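Pustmont Community Forum
Board: Facilities and Bookings
Topic: Proposed change to the meeting room cancellation period

Flellard_Secretary
Posted 2026-04-16

Members are advised that the Hall Association proposes to extend the cancellation period for room hire from two days to seven. Under the present rule, a hirer who withdraws within two days forfeits the deposit of $20. The Association recorded 78 late withdrawals in the past year and was unable to re-let most of those sessions. Comments are invited before the matter proceeds to a vote.

quiltersguild
The Guild does not support the proposal in its current form. Our numbers depend on the weather, particularly in January, and a seven-day period would oblige us to decide before any reliable forecast is available. Four days would be acceptable.

salameh_road
I must respectfully disagree with the previous contributor. Our language class was on the waiting list for the brick room for an entire term, while other groups held bookings they did not honour.
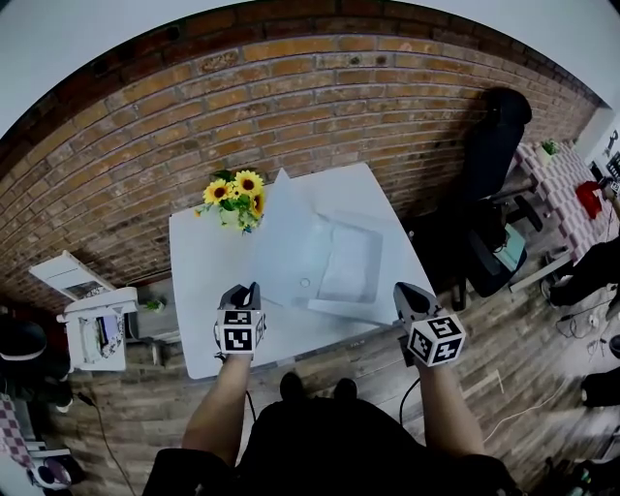
A longer period would give groups on the list a fair opportunity to organise themselves. I would also favour raising the deposit to $100 for repeat offenders.

quiltersguild
A deposit of $100 exceeds what we collect in a month. The term "offenders" is also uncalled for.

salameh_road
I withdraw the term. The figure stands.

mumix_bookings
May I enquire whether regular hirers would be treated the same as casual ones? The centre at Mumix applies separate rules, and its cheque refunds are processed at the end of each quarter.

Flellard_Secretary
As drafted, the rule applies to all hirers equally. The four-day alternative will be placed on the ballot beside the original. Deposits are governed by a separate by-law and cannot be amended through this vote. Written submissions should not exceed 200 words and may be left at the front office.

quiltersguild
Noted. The Guild will make a submission.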